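Come and work with me at Tultetti (part-time shop and workroom assistant)

Hello! I'm Brândușa Preda and I run Tultetti, a small shop selling shoes, slippers and socks, with a mending workroom at the back where we restitch, resole and generally rescue the things people can't bear to throw away. I'm looking for one more pair of hands, starting in August, and I'd much rather write this myself than let an agency do it, so forgive the rambling.

The job is 29 hours a week, spread over four days, and you'd be split fairly evenly between the counter and the workroom. Some weeks it leans one way or the other. September is all school shoes and small children who have gone up a size since breakfast, and January is all mending. If you only want to sell, or only want to sew, you'll probably get fed up with us, and I'd sooner say so now.

What you'd be doing

Mornings start at half past eight. We open the post, check what's come in for repair, and put out the stand on the pavement if it isn't blowing a gale. Then the door opens at nine and you're on the counter until lunch, which means measuring feet, fetching boxes, finding the other one, and talking to people. A lot of talking. We have customers who come in every few weeks and buy a single pair of laces, and I would like you to be as nice to them as you are to the family buying four pairs of boots.

Afternoons you'd be in the back with Nazar Kravchuk, who has done our repairs since we opened and is a very patient teacher (far more patient than me). You'd begin with the simple stuff: cleaning, waxing, new insoles, replacing buckles and elastic. After a couple of months he'll start you on stitching, and then on heels. He will show you something as many times as you need, but he does like the bench cleared at the end of the day, every day, tools back on their hooks.

There's also a bit of everything else. Parcels to pack for the online orders, stock to count twice a year, the window to change. I love doing the window and I'm a bit possessive about it, but I'm trying to share! If you've got an eye for that sort of thing, say so in your letter and I'll hand over the spring one.

Who I'm hoping to hear from

You don't need to have worked with shoes. Our last assistant, Salvador, came to us from a garden centre and was brilliant, and he's only leaving because he's off to college to study furniture making. What I do need is someone who has dealt with the public before, in any sort of job, and still likes people afterwards. Cafés, libraries, care work, a market stall, it all counts.

You'll need to be comfortable kneeling and getting up again quite a lot, and going up and down the stockroom ladder. If kneeling or ladders are a problem for you but the rest sounds right, please still get in touch, as we can move jobs around between us. Rocío doesn't do the ladder either and the shop hasn't fallen down.

Decent handwriting helps, because the repair tickets are still on paper and Nazar refuses to guess. The till is simple. The stock system is a thing called Grurken, which is slow and has a horrible green screen, and you will hate it for a fortnight and then stop noticing it. I'll sit with you while you learn.

A second language would be lovely too. Between us we've got Romanian, Ukrainian and Spanish, and all of them get used more than you'd think, but plain English is fine.

What you'd get

Pay is above the minimum and I'll put the exact rate in my reply to anyone who writes, as it depends a little on experience. You'd have paid holiday from the first day, and a proper lunch hour, away from the counter, with the kettle. We shut completely between Christmas and New Year and everybody is paid for it. After your trial period there's a shoe allowance of £210 a year to spend in the shop, and repairs on your own shoes are free for as long as you work here. Family shoes too, within reason (I'm looking at you, Salvador, and your five cousins).

If you want to take the evening leatherwork class at Kariuki, we'll pay half the fee and make sure you can get away in time. It starts at six and it's a ten minute walk. Rocío did it last year and made herself a very handsome satchel.

How to apply

Please don't send me a polished CV with a paragraph about being passionate. Send a letter or an email, a page at most, telling me what you've done, why this might suit you, and about something you've mended or tried to mend. It can have gone badly! I once glued my own sleeve to a boot. Put your phone number at the top and tell me what time of day is good to ring.

You can drop the letter in at the shop or post it through the door after hours. If you come in, have a look round while you're there and ask Nazar or Rocío anything you like, they've both been told to be frank.

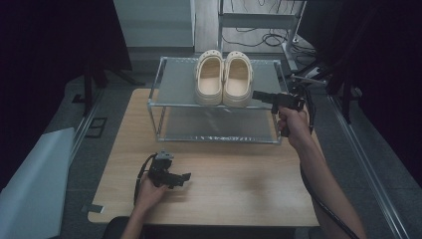
Cream clogs on the top shelf of a clear two-tier rack.

I'll answer everyone, even if it takes me a little while. After that I'll ring a handful of people for a chat, and then invite 2 of you in for a paid trial morning each, half past eight until one, with lunch after. Wear something you don't mind getting polish on. There's no test and no presentation, you'd just be working alongside us, and it's as much for you to decide about us as the other way round.

One practical thing. Parking near us is dreadful, but the bus stops almost outside and there's a rail in the yard for bikes. The back door sticks, so give it a good shove, or come in through the shop.

Letters to me, Brândușa, at Tultetti, by the end of July please. If you've read this far and you're dithering, write anyway.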